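Plikano Replay and Labeling Tool - Frequently Asked Questions

Last changed: Fri 4 October

These questions came to us by e-mail and through the ticket page. If yours is not among them, please open a ticket and attach the log file.

General

What does Plikano do?

Plikano reads recordings of two-handed manipulation, puts all the streams on one clock, and lets you cut and label them for policy training. It does not train the policy. For training we export to the format of Vultance, and a plain export with one folder per episode is also possible.

Which streams can it read?

Head video, the video of each wrist if you have it, gripper opening, gripper pose, and a text track for comments. The minimum is one head video and one gripper pose. Without a pose the import stops with error 131.

Do I need a graphics card?

For viewing and labeling, no. For the automatic segment proposals, yes, it becomes too slow otherwise. One of our users in Lusmont lets the proposals run at night on a shared machine and labels on a laptop in the morning, and this works well.

Is there a limit for the length of an episode?

There is no hard limit. We tested with episodes up to 170 seconds. Longer ones will open, but the timeline becomes difficult to read and the undo history uses a lot of memory. It is better to cut first and label after.

Time and synchronization

My left and right gripper are not in step. What can I do?

First look at the offset panel (menu View, then Offsets). If both curves have the same shape and one is only shifted, type the shift in milliseconds in the field "manual". If the shift grows during the episode, the clocks are drifting and a fixed number will not help. In this case choose "linear drift" and mark one clear event near the start and one near the end. Closing of the jaws is a good event, because it gives a sharp edge in the opening curve.

Why is my export at 25 frames per second when I recorded faster?

This is the default. You can change it in the project file with the key export_rate. Please keep the same rate for the whole data set. Mixed rates are accepted by the exporter, but the loader on the training side will resample without a warning - we had several tickets about this in September.

The pose jumps for one or two frames. Is this a bug in Plikano?

Usually no. The jump is already in the recording, most often when a marker was hidden from the camera for a moment. Plikano can fill gaps of up to 6 frames by interpolation. Longer gaps stay open and are shown in red on the timeline. You decide if you cut there or drop the episode.

Labels

How fine should the segments be?

As a rule, one segment for one contact change. "Reach", "grasp", "lift" and "place" are enough for most pick and place tasks. With a box that has a hinged lid we recommend a separate label for the lid. The policy should learn that the lid comes before the packets, and with a single long label "open and take" this was not learned in our tests.

Can both hands have different labels at the same time?

Yes, from version 6. Each hand has its own row. When you work with an older project, both rows will show the same labels after conversion, and you need to correct them by hand. Take a task with a tea box: the right row can say "reach, lid" while the left row has "idle" or "reach, object". Mark the left hand as idle only if its pose is still in the curve. One picture from the head camera is not enough to know this, so please play at least one second before and after. 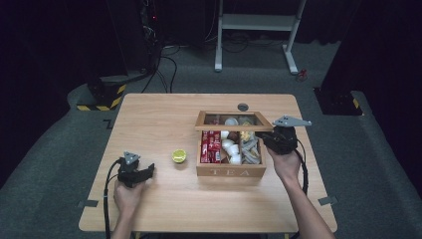
Problems with the segment proposals

The proposals ignore the transparent part of a lid. Why?

The detector for object regions was trained mostly on solid surfaces. Through glass it sees the contents and gives the region to them, so a raised glass lid is often found only by its outer border. You can draw the lid region by hand in one frame and press "propagate". Check the result after fast movements.

It proposes a cut where nothing happens.

Lower the sensitivity in the Proposals tab. If it stays, look for a cable which moves near the gripper. The motion part of the detector does not know the difference between a cable and a finger. A mask for the lower border of the video helps in many cases.

Can I use my own model for the proposals?

Yes. The interface is one Python function which receives a list of frames and returns a list of times. The example is in the folder plugins/gunawardena, named after the first lab where we installed it.

License and support

Can I use Plikano in a company?

Yes, with the paid license. The free license is for teaching and for research that will be published. The functions are the same in both.

What should I send with a ticket?

The log file, the project file, and the shortest episode that shows the problem. Please do not send the complete data set, our mail server will refuse it.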